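From: Bezawit Derese
To: Mevdale Household List
Subject: Re: [mevdale-household] Basket on the floor, or higher?

Dear Rosemarie, dear all,

Thank you for the long message. I read it two times and then I went to look at my own laundry corner, so my answer is also long. I put my comments between your lines and after that I write how we do it in our house. Excuse me if a word is wrong, my daughter usually corrects my English but she is at school.

Rosemarie Ehlers wrote:

> I moved to the flat in Fanddale in October and for the first time I have
> a front loader. All my life I had a machine that opens on the top. Now I
> am on my knees for every wash and my back complains.

I know this well. In our first apartment we had also a top loader, and when we changed it I was surprised how low the door of a front loader is. The knees are one thing. For me the worse thing was to turn with a full basket in my arms while already bent.

> My question to the list: where do you put the basket while you load?
> Floor, chair, on top of the machine? I tried the top of the machine, but
> then I pull the clothes down past my face, and socks fall behind.

On top of the machine I would not do it. I did it for one winter, and when my husband pulled the machine away from the wall, there was a whole small wardrobe behind it. Also our lid has a little slope, and the basket walked to the edge during the spin.

> Second question: do you sort before the laundry room or in it? I sort on
> the floor in piles, and I know this is not nice.

I sort in the bedroom, and only one load at a time comes to the machine. More about it below.

> Last thing, small: what do you do with pegs, buttons, coins, and so on?
> They are all over my windowsill.
>
> Greetings from Fanddale,
> Rosemarie

Now my own way. It is not the only way, and some people here have much more experience, especially those with big families.

THE SMALL THINGS

I start with your last question because I can answer it quickly. Everything which comes out from a pocket must have a home close to the hand. If the home is in another room, the button goes on the windowsill, and there it stays until spring. I had a saucer before, but a saucer is too flat and the coins slide out when somebody takes it in a hurry.
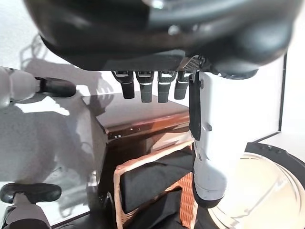 Pockets I empty before I put anything in the drum, and I do it with the trousers upside down over my hand, so the small things fall in my palm and not on the floor. For keeping them I like a thing I can look through. A round transparent container, like the one at the right by the wooden surface, is good for this purpose: when it starts to be full you notice it without opening anything. If you buy one, take it wide enough for your whole hand. I made the mistake with a narrow jar and I had to shake it like a piggy bank to get one shirt button. The pegs I would keep separate, in a bag with a hook, they take too much space.

Paper is a different matter. A receipt or a tissue I throw away immediately. One paper tissue in a black load and you spend the evening with the clothes brush, I am sure everybody on this list has this memory.

WHERE THE BASKET STANDS

For a long time I had the basket on the floor like you. Then my sister gave me a small stand from Pivau which she used for plants. It is 21 inches high and this happened to be right for me, but I am not tall. I would suggest that you try first with something that you have already in the house before you buy. Put a strong box in front of the machine, put the basket on it, and load one wash. If your shoulders go up, it is too high. If you still look at your knees, it is too low. 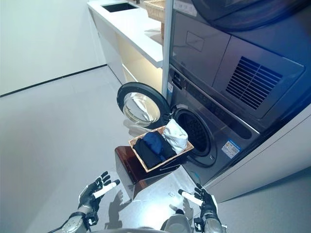
The side where you put the stand depends on the door, and this I understood only after some weeks of hitting it with my elbow. Look first in which direction the door opens and how far it goes. With a door which swings to the left, like on the dark gray machine here, the glass takes its own piece of the room, and the basket has to find its place with respect to it. The little dark stand is in front and to the left, with the wicker basket on top, and the white cloth in it leans already toward the washer. I find it comfortable when the clothes make a short way like this. You do not carry, you only lift and pass. A shallow basket helps also. In a deep one you must dive for the last sock, and then the height of the stand is lost again.

One warning about wicker. It is light and it looks friendly, but a thin blouse or tights can catch on it. I go over a new basket with an old nylon stocking on my hand, and where the stocking catches, I use a bit of fine sandpaper. And I never put wet things back in it after the wash. For wet clothes I have a plastic tub from Cordeiro, the shop near the bus station, very ugly and very practical.

If the stand is smaller than the bottom of the basket, please check that the basket sits in the middle. It can tip when you take the heavy things from one side only. Some rubber mat between the two is enough, the kind that people put under a carpet.

SORTING

I told already that I sort in the bedroom. We have two tall bags there, one for light and one for dark, and the towels have their own hook in the bathroom. When a bag is full I move the clothes in the basket, and in this moment I fold them very quickly. My neighbor laughs about it, folding dirty laundry! But it takes one minute and there are good points in it. You notice the stains, you feel the pockets, and you know what is in the load. Also more clothes fit in a shallow basket when they lie flat, and nothing hangs over the side to be stepped on.

The folding does not have to be beautiful. I fold long things one time along the length and put them at one end. Wider things go in the middle. What is bunched together goes last, and this I load first.

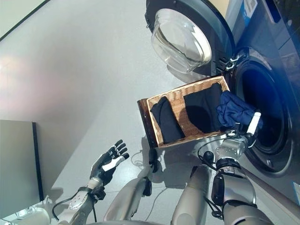
Two black garments folded in the basket, the navy one lifted toward the drum.

With dark clothes I am not so strict. Black and navy blue I wash together since many years, cold, inside out, and nothing bad happened to me. A new dark piece I wash alone the first 2 times, or with an old black towel. White I keep really separate. My mother in law says that with modern detergent it does not matter, and her pillowcases are all a little bit gray, but of course I do not say this to her.

How much to put in: my machine is for 6 kilos of cotton, and it took me a long time to understand that this is the weight of dry clothes and that the drum at this weight is really full. For everyday loads I use the hand rule. I put my flat hand on top of the clothes in the drum, and if it still goes in without pushing, it is good. If I must push, I take one piece out. A tight load comes out with dry powder in the folds, at least with me.

Put the pieces one by one. I know it is tempting to turn over the whole basket in the opening, I did it also, but then the big ones roll around the small ones and the spin becomes loud. With the basket next to the door, one by one is not much slower. And before you close, go with a finger around the rubber. A baby sock or a strap likes to stay there.

When the wash is finished I leave the door open a hand wide for the afternoon. If you have small children or a cat it is better to close the laundry room too, and to look in the drum before each load. I always look.

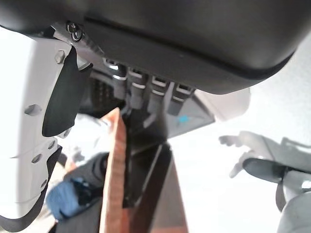 THINGS I WOULD LIKE TO ASK THE LIST

Rosemarie asked her questions, now I use the opportunity for mine.

The gray rubber ring around the opening. How often do you wipe it, and with what? I do it with a wet cloth and a drop of dish soap, when I remember. Someone wrote here before about vinegar, but then somebody else answered that vinegar is not good for rubber, and the discussion stopped without result.

The water. I tried to read our meter before and after, and for one year I come to a little more than 4,000 gallons only for laundry, if my mathematics is right. Is this a lot for a family with two children and football? I have no comparison. If another person has kept numbers, please send them to me, also privately.

The basket itself. Mine has a rim that starts to come loose at one corner, and I would like to repair it. Glue did not hold. Does somebody have experience with sewing it with waxed thread? Or is there still a person in Mevdale who repairs such things? There was an old man near the church but his door has now a different name on it.

Rosemarie, please write how it goes with the box. If the height is good for you, my sister has a second stand like mine and does not use it since the plant died. I can bring it when I come to Fanddale for the dentist. You would have to wipe it, there is still a ring from the flower pot.

Many greetings,
Bezawit Derese

P.S. For the socks behind the machine: a wooden spoon with double tape at the end. You do not need to move anything.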